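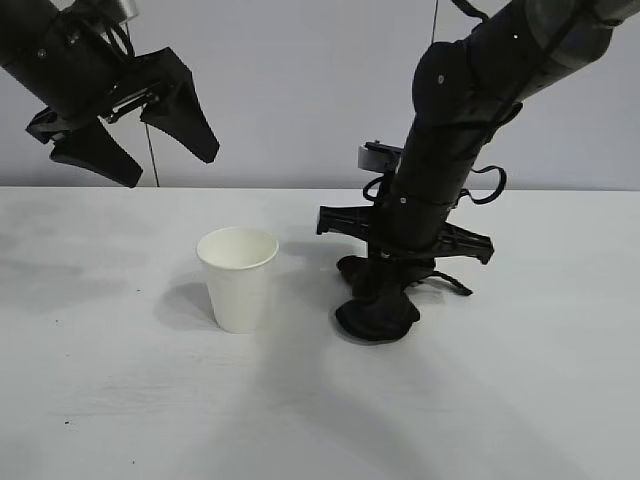 Two robot arms above a white tabletop.

Print this page | E-mail this page

Home | News | Opinion | Waste & Recycling | Events | Contact

Who pays for the kettle when it dies?

Wednesday, August 28, 2019

My kettle went last month, and I did what I suspect most of you do, which was put it in the cupboard under the stairs with the other dead things. There's a hairdryer in there, a radio, two phones and a printer I'm a bit ashamed of. I write about waste policy for a living! If I can't get a kettle to the recycling point, I'm not sure who we think is going to.

So I've been chewing over deposits again. You know the idea from bottles: pay a bit extra at the till, get it back when you return the empty. I'd like to see the same thing done with small electricals, and I'd like it done by law across the whole country, with the money held by somebody other than the people selling the kettles.

The usual answer is that we have take-back already. Shops have to accept old appliances, the big ones at any rate, and there are collection points in most towns. Fine. Go and find one. I tried in Narkenlow, where my sister lives, and was sent from the customer desk to the car park to a cage behind the garden centre with a padlock on it. The girl on the till was very nice about it and offered to keep my toaster behind the counter (I took it home again).

Plostia has been trying something different, and I wish more people were looking at it. The town put a two euro deposit on anything with a plug that weighs less than a microwave, in the shops that agreed to join in, and you get your money back at any of them. Roswitha Wieser, who runs the scheme from an office over the library, sent me the first set of numbers. They took back 1695 items, of which 152 still worked and were sold on. I'd have guessed far fewer working ones. People chuck out a perfectly good lamp because they've painted the bedroom, apparently, and I can't say I'm any better.

Is that a triumph? I wouldn't go that far. It's one town and the shops were keen. Ottó Szilágyi, who used to advise retailers and with whom I've been having the same argument for years, reckons the whole thing falls apart the moment somebody buys a blender online from another country and wants a deposit back on it in Plostia. He's right that it's a hole. My reply is that the online sellers should be charging the deposit as well, and if they won't, they shouldn't be shipping here. He thinks that's naive. We generally leave it there and order another coffee.

The objection I take more seriously came from Ekaette Anozie, a reader who wrote to me after my last column on this. She repairs washing machines and she's worried that a deposit rewards people for handing things in when they could have been mended. Pay someone to return a kettle and off it goes to the shredder, new element or no new element. I've read her letter several times now and I think she has found the weak spot. A deposit does nothing for repair unless the return counter has a person behind it who is allowed to say "this just needs a fuse" and hand it back, or pass it to someone who'll fix it. That person needs wages. I'd take them out of the unclaimed deposits, and there will be plenty of those, going by my cupboard.

What I can't stomach is the other suggestion doing the rounds, that we should wait. Wait for better sorting, wait for better labels, wait for the producers to come up with a voluntary plan. Producers have had years of voluntary plans. I've got a shelf of them, lovely paper, lots of leaves on the covers. Meanwhile the copper in my dead hairdryer is doing nobody any good next to the hoover bags.

The bill goes back to the working group in November. If your representative sits on it, write and ask whether online sellers are covered, and ask who gets to keep the unclaimed money, as the current draft is awfully vague on both. Keep it short, they do read the short ones.

I'm taking the kettle in on Saturday. The printer may have to wait until I can borrow a car.

Print this page | E-mail this page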